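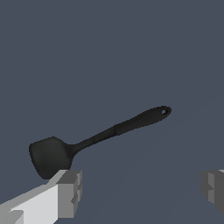
Piano humidity: get ready before the heat goes on

Dec 3, 2018

The heating season has started and the tuning calls have started with it. If your piano sounded fine in October and sounds sour now, the most likely cause is dry air. The soundboard is a thin sheet of spruce, and it takes in moisture in the summer and gives it up in the winter. When it shrinks, the crown drops a little, the strings lose tension and the pitch goes flat. The middle of the keyboard usually goes first, so octaves that were clean a month ago start to beat against each other.

The piano does best when the room stays close to the same humidity all year. A steady 40 percent is better than a room that swings from 25 to 60. Buy a digital hygrometer and set it near the piano, away from the window and the heat register. Write down the reading morning and night for a couple of weeks. Bring the numbers when you call us and we can tell you a lot before we come out.

Where the piano stands matters as much as anything you can buy for it. Keep it off the floor vents. If there is a vent under it and you can't move the piano, put a plastic deflector on the vent. An inside wall is still the better choice in older houses. Direct sun on the case will dry out the finish on one side and pull the tuning around during the day, so close the blinds in the afternoon.

Room humidifiers work if they are big enough and you keep them filled. Most people fill them until the holidays and then forget. A small tabletop unit will not do much for a living room that opens onto a stairway. Use the kind that evaporates water off a wick. The ultrasonic kind leaves white mineral dust on the strings and the plate unless you run distilled water through it.

We also install the Jarunell system inside the piano. It has a humidifier tank, a low-wattage heater bar and a control that switches between them. On an upright it goes behind the bottom panel, and on a grand it hangs under the soundboard where you won't see it from the bench. Installation takes 3 hours and the piano should be tuned again two weeks later, once the wood has settled. A light on the key slip tells you when to add water. The tank takes the treatment liquid and tap water, and the pads should be changed every year, twice a year if you have hard water.

The installed price is $800 for an upright and $1000 for a grand. That includes the follow-up tuning if you are inside the Karnstead delivery area. Rirorwood customers pay the usual mileage. The Van Damme studio consoles have a narrow bottom board and need a bracket that we have to order, so allow another week for those.

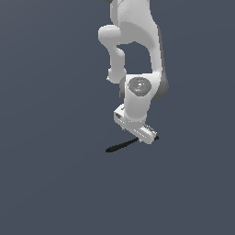 Aisling Foley wrote to ask whether the system means she can skip the winter tuning. She has had one in her upright since last year and the piano has held well enough that she wonders if once a year would do, as only the grandchildren play it and they are still in the first method book.

Once a year is fine for a piano that gets light use and has a system that is kept filled. Have it done at the same time each year so you are comparing like with like. A teaching studio or a church should still plan on 2 tunings, and more if there are recitals. The system slows down the pitch changes. It doesn't do anything for strings that are still stretching or pins that are loose in the block.

A few other things for the cold months. Keys that click or feel loose from side to side are often just dry and will quiet down in the spring. A crack in the soundboard may look alarming and may not matter at all unless it buzzes. Loose tuning pins are more serious, so call if one or two notes keep dropping right after a tuning. If a piano is delivered on a cold day, leave the blankets on for a few hours and let it warm up slowly. Wait at least two weeks before the first tuning.

Jelle De Haan is booking tunings and installations through January. Morning appointments fill first. Please have the top of the piano cleared off when he arrives, and turn off the dishwasher and the TV for the time he is there. Pads and treatment liquid are at the front counter, next to the metronomes.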